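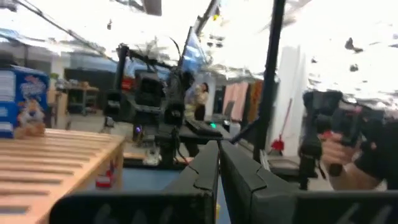
Blue box, tiger on the front, at the end of the slatted table.

Small cereal boxes wanted for Bramwell breakfast shelf

VEMELL - Small boxes only, please. The breakfast shelf at Bramwell is taking single-size cereal again through the end of February, and the big family boxes keep turning up at the door anyway.

The target is 500 boxes. First batch came in at 100 and went on the shelf the same morning, says Gilberto Quispe, who has the keys and does most of the restocking.

"People mean well with the big ones," Quispe said. "But a kid can't put a big one in a coat pocket and get on the bus."

Doors open at 6 a.m. and the shelf gets filled before that. Anyone can take a box. No form, no name, nothing to sign. 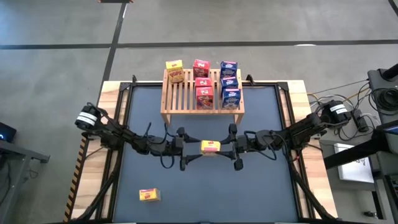

Stacking is the part that has changed. Last winter everything went in a bin and the bottom layer got crushed, so now the boxes go up on slats, sorted by color so you can find your kind without digging. Blue with blue, red with red, one box on top of another at the front and one more standing behind. The yellow Pops sat by itself on the left, a bit crooked. Two high is the limit. Three high was tried and they slid, Quispe said, mostly the ones with shiny fronts.

The slatted pieces came from Apolinar Tovar, who has a shop on the Griva road and cut them from what he had left over from a porch job. Light wood, no paint. He made a low one and later a taller one with square legs, and both get used for whatever needs to be off the table that day. Tovar wants it known that he takes no orders for more untill spring.

"They're slats and screws," he said. "Anybody could make one."

He did leave the gaps narrow on purpose. A small box laid flat won't drop through. One stood on its end can wobble if you set it down in a hurry, which everybody does at 6 in the morning.

Yellow goes first most days. Red next. The blue ones hang around longer, no one is sure why, and Quispe has stopped guessing. He would take more yellow if people are choosing at the store.

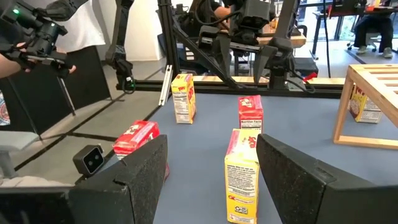 Check the panel on the side before you drop anything off. Boxes with the nutrition label torn away or taped over can't go out, and neither can anything already opened. Dents are fine. Boxes with no date on them go in a seperate pile and Quispe looks through that pile himself.

Milk is not part of it. There was talk of a small fridge through Lutel, the grocery on the corner, but nothing settled yet. Spoons and paper bowls are welcome, any amount.

Parents at the bus stop have asked about weekends. Not for now. Quispe said he would need one more person with a key before he could say yes, and he has asked 16 so far.

Drop-off is the side door at Bramwell, 6 a.m. to noon. Ring twice, the bell sticks. Bags can be left inside on the mat but not out on the step.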